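**Leave the big lens home for a 13-day trip?**

Going to Tristmont with my sister at the end of the month and I keep packing and unpacking my camera bag. I've got a Vevden mirrorless body, the kit zoom that came with it, a 35mm prime, and the 300mm telephoto I bought used last year. The telephoto is a beast. It weighs more than everything else put together and it eats half my carry-on.

Mostly we'll be walking around the old town and taking the ferry out to the bird cliffs one time, maybe two if the weather's nice. I'm not selling prints or anything, I just like coming home with a few I'm proud of. Do I haul the long lens for one or two boat rides? Also, how many cards do you all bring? I have a couple of 48 GB of free space left type situations going on and I should probably just buy new ones.

---

**Answer 1** (accepted)

Bring it! I went to Tristmont in May with a similar setup and left my long lens on the shelf, and I was grumpy the whole ferry ride. The boat stays pretty far off the rocks, so with a kit zoom the birds are pepper flakes. If you've only got one shot at the cliffs, you want the reach.

What I'd drop is the kit zoom. Sounds backward, I know, but the 35 will handle the old town just fine (the streets are narrow, and it's dim under the arcades by late afternoon), and you'll take better pictures when you quit fiddling with the ring. My sister-in-law did a whole trip on one prime and I'm still jealous of her album.

For the boat:

- Shutter at 1/1000 or faster, and let the ISO go where it wants
- Stand in the middle of the deck, there's less bounce than up front
- Take a dry cloth in your pocket for spray, plus a second one for when you drop the first
- Don't change lenses out there

Cards — buy new ones. I carry 5 small ones instead of one giant one, so if one dies I've lost a couple of days and not the whole vacation. Mine are all Trustell and I've had no trouble, but any decent brand is fine. Number them with a paint pen.

---

**Answer 2**

depends how strong your back is lol. i'd rent something lighter when you get there if there's a shop

---

**Answer 3**

I'm going to disagree a little with the first answer. I've hauled a big telephoto on three vacations now and used it for one afternoon on each. The rest of the time it sat in the hotel and I worried about it. If you do bring it, get a room with a safe it'll really fit in, and measure first, because mine was an inch too short.

Have you tried a teleconverter on anything shorter? I picked up a Dunstan 1.4x for my 70-200 and it's a touch soft in the corners, but birds aren't in the corners anyway. Check that it fits your mount before you get excited. I also stick a little beanbag in my bag for resting the lens on railings — it weighs next to nothing if you travel with it empty and fill it with rice when you land.

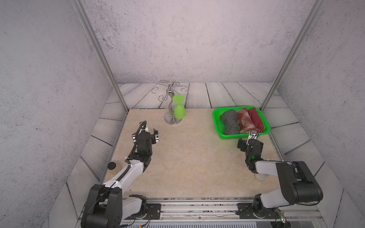
Whatever you end up packing, do one long walk around your own neighborhood with the full bag on, a couple of hours at least, before you zip the suitcase. I did that the Monday before my last trip and took out a flash, a second charger and a tripod I'd sworn I needed.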